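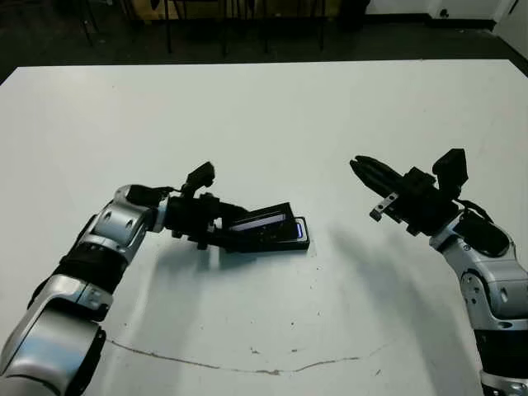

Re: [osik-data] Phone handover set, what to keep

On April 28, 2025, a list member at Kultska wrote:
> We have 398 episodes of the phone task from Zakolbridge and want
> to train on them this week. Do you drop the ones where the second
> arm hesitates? And are the wrist views worth loading, or is the
> head view enough?

Keep the hesitations. We dropped them in the first Osik round and the policy learned to close the right gripper too early. The only episodes we throw out are those where the operator stopped the recording by hand.

Load the wrist views. From the head you get both arms and the phone against the white table, but the gap between the fingers is hard to judge from up there. The wrist camera looks straight out along them. It also picks up a good deal of the room, so crop or mask the top of the picture if your encoder latches onto chairs and desks.

The order we use for a new batch:

1. Check that all streams have the same length. A difference of 2 frames is fine, more than that and we re-export.

2. Play every 30th episode at full speed, head and wrist side by side.
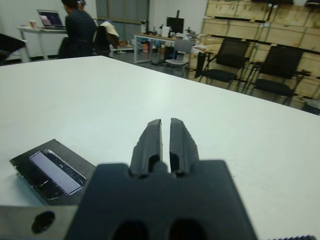

3. Tag the start and end of each grasp. Vídalín has the tagging script in the shared folder, use the April version.

4. Hold back one full session for testing. Don't split a session between train and test.

Our own set stands at 524 episodes after this. I can upload the tags tonight if you want to compare.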